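Grenilora Hand-Held Gripper Kit
Incoming and Pre-Use Inspection Checklist, with Reviewer Comments

Inspected by: Keith Bunting
Date of inspection: September 2022
Supplier: Porodik
Kit version: two-tool set, standard pads
Result: accepted with comments, see items 2.3, 3.4 and 5.2

Mark each item P (pass), C (pass with comment) or F (fail). An F in sections 2 or 4 takes the kit out of use until it is corrected. Comments go directly under the item they refer to.

1. Packaging and contents

1.1 Outer carton undamaged, seals intact. P

1.2 Contents match packing list. C
Comment: The list gives the spare pads as one line. They arrived in two bags with different part numbers. Both fit. Porodik should list them separately.

1.3 Serial numbers on tools match the delivery note. P

1.4 Printed manual included. C
Comment: The manual covers the previous version of the handle. Torque values for the pivot pins are unchanged. The trigger adjustment section does not apply.

2. Linkage and pivots

2.1 Arms open and close through full travel without catching. P

2.2 Pivot pins seated, heads flush, no visible burrs. P

2.3 Side play at the fingertip, tool held upright, arms half open. C
Comment: Tool A has no play that can be felt. Tool B has slight play on the right arm. It does not change with the trigger pressed. Recheck after the first month and again in December. If it increases, return the tool under warranty and do not tighten the pin beyond the stated value.

2.4 Recessed areas in the outer links free of chips and molding flash. P

2.5 Arms meet evenly at full close. P
Comment: Checked with a strip of paper between the pads at three heights. Pull resistance was even by hand. No gauge was used.

3. Fingertips and pads

3.1 Pads bonded along the full edge, no lifting at corners. P

3.2 Rib pattern intact and free of debris. P

3.3 Pads cleaned before trial. P
Comment: Lint-free cloth and water only. The supplier warns against alcohol on the blue pads. Our shop at Blackwood stocks alcohol wipes at every bench, so a label should go on the case.

3.4 Approach clearance on a rounded object lying flat. C
Comment: Trial object was a plastic bottle on a soft surface. The tips need to come down on both sides of the body before closing. On a soft surface the operator tends to press into the fabric, and the tips can pick up fibers. Inspect the ribs after each session on blankets, towels or carpet.
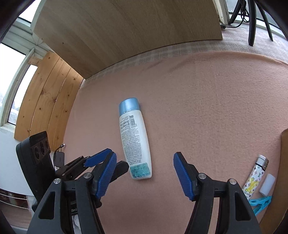

Item 3.4. Open arms, pads angled, bottle on fuzzy blanket.

3.5 Small objects near the work area identified before start. C
Comment: Lighters and small clips are the wrong size for this pad and can be dragged by the outer links. Move anything not part of the task beyond the reach of the open arms. Lighters are to be removed from the surface entirely.

4. Electrical and cables

4.1 Cable jackets free of cuts, crushing and exposed conductor. P

4.2 Connectors seat fully and release without force. P

4.3 Slack in cables does not cross the path of either arm. C
Comment: Acceptable at both test stations. The supplied cable is longer than most table setups need. Tie the excess before starting. Loose adapters should be kept at the edge of the work surface or off it.

4.4 Housing temperature after 52 minutes of continuous use. P
Comment: Warm to the hand at the rear, no discomfort. No odor.

4.5 Power loss during use leaves the arms free to open. P
Comment: Tested 5 times on each tool.

5. Lenses and recording

5.1 Lens surfaces free of scratches and fingerprints. P

5.2 Recording starts and stops from the handle. C
Comment: Tool B needed a second press on 6 of 78 starts. The indicator light was correct each time, so a missed start can be seen if the operator looks for it. Operators should confirm the light before moving the tool. Reported to Porodik, reply pending.

5.3 View of both fingertips unobstructed with arms fully open. P

5.4 Bright windows behind the work surface. C
Comment: Not a defect of the kit. Exposure took a moment to settle when the tool was turned toward daylight. Face away from windows where the room allows it.

6. Comparison note

The Uria kit inspected earlier has a stiffer trigger and a shorter cable. Its pads are smooth and slipped more on printed labels. Grenilora is preferred for bottles and cartons. For thin flat items there was no clear difference, and neither kit was good at it.

7. Release

7.1 Kit released for use at Blackwood, both tools. Yes

7.2 Open actions
Label for case, no alcohol on pads: Bunting
Trigger response on Tool B: Porodik
Corrected manual: Porodik
Recheck of 2.3, Tool B: Bunting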